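How Does a Robot Know Where the Cloth Is?

Hi, I'm Nanna Lauritsen, and I write software for robots that tidy up cloth. My part is the thinking bit, where camera pictures get turned into moves! 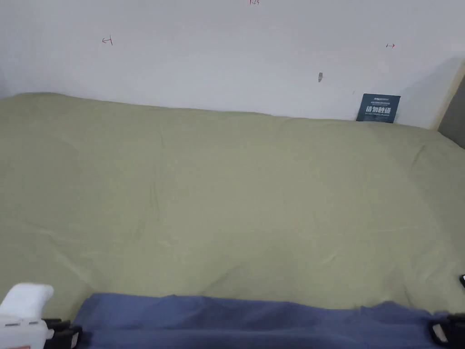
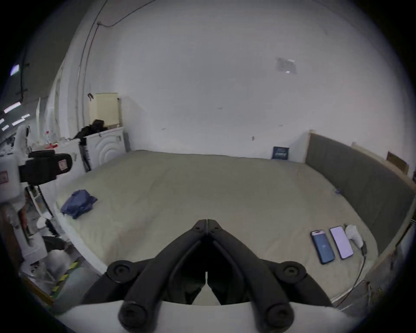
Blue cloth and gripper fingers on the job. In the first picture the cloth is folded, and in the second it's crumpled up on the left.

You see a cloth right away. My program, which is called Kener, starts with nothing but tiny colored dots. So first it sorts them: these dots are blue, those are green, and the edge must be where they change. (Shadows fool it. Wrinkles fool it even more!)

Next comes planning. Kener dreams up 260 different ways to move the fingers and gives each one a score. Would they bump the wall? Lose points. Would they land right on an edge? Bonus!

Then it sends the best plan to the control software, which checks the fingers 700 times a second and nudges them if they drift. My friend Ketill wrote that part and he's very proud of it.

Try it at home: drop a sock on your bed, squint, and point to its corners. Tricky, huh?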